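Keep the Slow Swimmers

I swim at the Rimer pool four mornings a week, and I have for years, and last week there was a new sign on the locker room door. Starting next month, the Masters group will have a qualifying time. You swim a 200 free under the posted mark or you move to "open lap," meaning the two lanes by the wall with the broken clock.

I can make the time. I want to say that up front so this doesn't read like sour grapes. But I think it's a rotten idea!

I joined in September of the year my knees quit on me, and I was terrible. I mean really terrible — I stopped at every wall and hung on the gutter like laundry. The people in lane one let me leave last, told me when to go, and never once made me feel like I was in the way (I was in the way). It took me most of that winter to swim a full set with them.

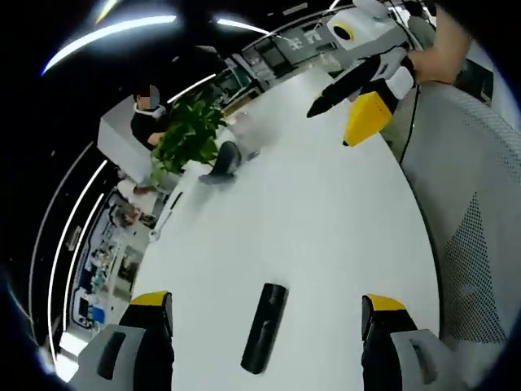 The club goes back to 1983, and there are 38 of us on the roster now. Maybe a third couldn't make the cut. So who do we think is going to pay the lane rental? Fast people move away, or get hurt, or take up triathlon and disappear into their garages. The slow ones show up in the dark in January with snow on their hats.

I know the argument on the other side. The workouts get crowded, somebody does breaststroke in the middle of a sprint set, and you end up eating a foot. Fine. Zimska had the same problem when I swam there, and they fixed it by starting lane one five minutes early and giving it a shorter set written on its own board. Everybody still got out at the same time and stood around dripping and talking, and for me that's half the reason to go.

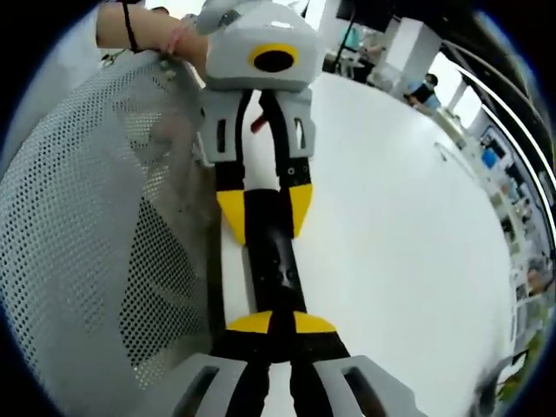 We could try that for 30 days before anybody holds a stopwatch on a guy who just learned to flip turn. Coaches could run one extra lane of easy stuff, and the racers could have their two lanes to themselves for the Keskin meet. I'd even move down to lane one and help people with the intervals.

The sign-up sheet for comments is on the front desk, under the lost goggles. I've already filled up most of the first page, so bring a pen and use the back.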